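Cullora School of Interiors
Small Rooms, Strong Walls
Handout 4: Pattern in the utility corner
Tutor: Gerardo Sorrentino
March

Read before the afternoon session. Bring your own notes on scale.

1. The usual claim
Most decorating books tell you that a big print makes a small room feel larger. I have never seen this shown. Dimas Santoso repeats it in the Nurnmont reader (section 6), and his evidence is a row of rooms with hardly anything in them. Put a week's washing in one and look again.

2. What a busy wall does to the things in front of it
Strong plain colours hold up fairly well against flowers, though orange against orange flowers is asking for trouble. Pale things survive if the floor is quiet. Anything with holes in it, such as a mesh basket, lets the paper show through, and you get pattern where you thought you had a plain object.

3. Hooks
A row of hooks is sold as storage. It stores what people can be bothered to hang. Trousers with a drawstring waist usually end up on the floor or over a chair, and no rack I know of has cured that. Before you draw one into a scheme, write down what will hang there and who will hang it.

4. Floors
Grey marble patterning is often called neutral. Veining is still a pattern. Whether it calms a floral wall or merely adds to the noise is a question for the session, and I would like reasons, please, and no talk of "balance".

Task
Paper all the walls of a model utility corner in one floral print. Write about 490 words on whether the clothes or the walls win. Santoso, section 6, may be quoted if you disagree with it at least once.

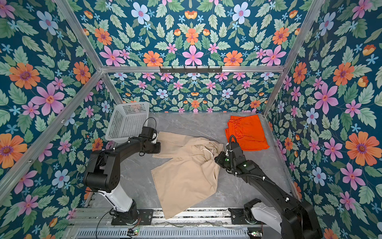

Fig. 1. Teal floral paper, grey marble-patterned floor, black hooks with nothing on them.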